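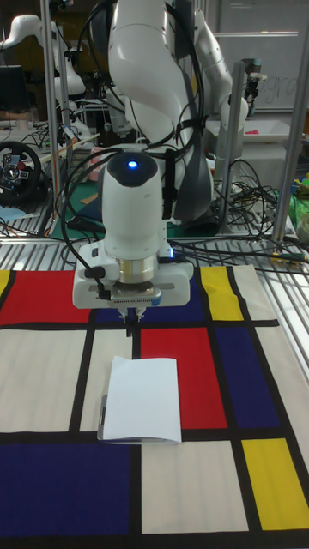

When should I tell someone I met on a dating app that I'm bi?

Asked by mapleandrye in Dating and Relationships, June 10, 2024

I'm a woman and I've only been out to close friends since March. I've been using Jaser to date and I match with both men and women. My profile doesn't say anything about being bi. I left it blank when I signed up and never went back to it. I've now been on two dates with a guy I like, and it hasn't come up. Do I need to say something before the next date, or can it wait until it comes up by itself? Also, should I put it on the profile? I'm not ashamed of it. I just don't know what the normal order of things is, and I don't want him to feel like I was hiding something. The last person I told while dating asked me a lot of questions about my ex-girlfriend that I didn't want to answer.

Berkay Tekin

There is no set time, and you don't owe it to anyone by a certain date. Tell him when you'd like him to know, and when you feel okay about how the talk might go. Two dates is early. Most people haven't told each other much about their past by then, and he probably hasn't told you everything about his.

I'm a bi man and I have done it every way there is. I've put it on the profile, I've said it on the first date, and once I waited so long that it turned into a bigger deal than it needed to be. The profile is the easiest for me. Anyone who has a problem with it doesn't match with me, and I never hear about it. The downside is that you get some messages you don't want, mostly from couples. On Jaser you can block and report those from the chat screen.

If you'd prefer to say it in person, keep it short. Bring it up the way you would bring up any other fact about your life. "My ex-girlfriend and I used to go there" is enough. You can also just say "I'm bi, by the way." Then let him talk. If he asks something normal, answer it. If he starts asking about sex or wants to know who you like more, you can say you don't want to get into that. How he takes that answer will tell you a lot.

The other thing is where you do it. I wouldn't do it over text, since you can't hear the tone and you end up staring at the phone. I also wouldn't do it at his place or in his car. Pick somewhere you can get up and leave. I told my current partner over coffee at Tatlı, which is loud enough that the next table can't follow along. It took a couple of minutes and then we ordered dessert.

You said the last person asked about your ex. You can decide ahead of time what you're willing to say about her. I have one sentence I use about my last relationship and I don't go past it with anyone new.
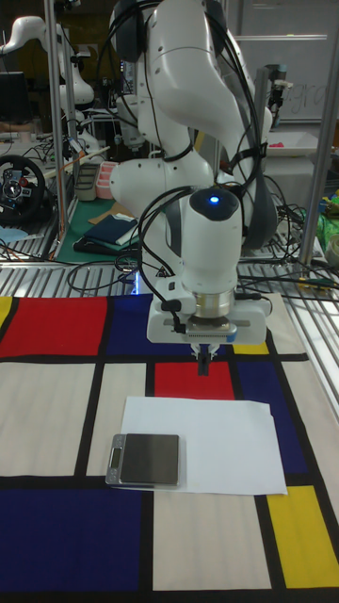 White robot arm over a Mondrian-style mat

skunimley

Put it on the profile. If he minds he's not for you. That's it really.

Edit: someone messaged me to say that's not safe for everybody, and that's fair. If your family or boss doesn't know and somebody they know could see your profile, then don't put it there. I live in a big city so I forget about that.

gedero_north

I half agree with the others. I came out at 20 in a small town and a profile was pretty much a public notice. Everybody on the app within driving distance went to the same high school. So before you change the profile, think about who is likely to see it. Some apps let you fill in orientation and keep it hidden from other people. I haven't used Jaser, so check the settings for that.

About this guy, I'd say it sooner, but for your sake and not his. I waited with my husband until we'd been together for a while, and by then I had made up a whole bad conversation in my head. I was nervous for weeks. When I finally said it he said "okay" and asked if I was hungry. I was a little annoyed, to be truthful, after all that worry.

It doesn't always go like that. I had one boyfriend before him who said he was fine with it and then made jokes about it every time I went out with a female friend. He wasn't fine with it. So don't go only by the first reaction. Give it around two weeks and see if he's acting the same as before.

Things I'd watch for:

He tells other people without asking you.
He treats it as a phase or says you're straight now because you're with him.
He says it's hot and keeps going back to that.
He wants a promise that you won't cheat, when you've never given him a reason to ask.

Any of those, I'd talk to him once, and if it keeps up I'd stop seeing him.

If you only came out to friends in March, it's still pretty new. You're allowed to say you don't have all the answers yet. It also helps to let one of your friends know you're planning to tell him, so you have somebody to call afterward either way.

mapleandrye

Thanks, all of you. I'm going to leave the profile alone for now because I have cousins on there, but I'll look for the hidden setting. We're getting dinner on Saturday and I think I'll mention it then. Berkay, I like the one sentence idea. I'm working on mine.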